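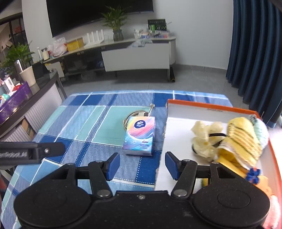
Paper stock and storage: changes for the new year

The Adugna store has moved to a new supplier for household paper goods. From April, tissues, kitchen roll and hand towels will come from Illon instead of Surkov. The order codes stay the same, and members need not fill in a new form.

Illon packs its tissues in cartons of 900 sheets, made up of smaller boxes. The paper is two-ply and slightly heavier than the old stock. In our trial the sheets held together better when damp, but they also gave off more dust when pulled quickly. Anyone who is sensitive to paper dust should ask for the Anix grade, which is pressed harder and costs a little more.

Storage matters more than most people think. Paper takes up moisture from the air, and a carton left on a concrete floor will soften at the base within a few weeks. Keep cartons on a shelf or pallet, away from outside walls, and leave the wrap on until the carton is needed. Opened boxes should be kept clear of sinks and kettles.

The remaining Surkov stock comes to 265 cartons and will be sold first — no returns on these, please. Orders of 400 boxes or more should be placed two weeks ahead, as they are sent straight from the Illon depot.

Questions about codes or deliveries go to Kalkidan Mersha at the order desk. The new price list will be in force until further notice and replaces the one dated December 30, 2023.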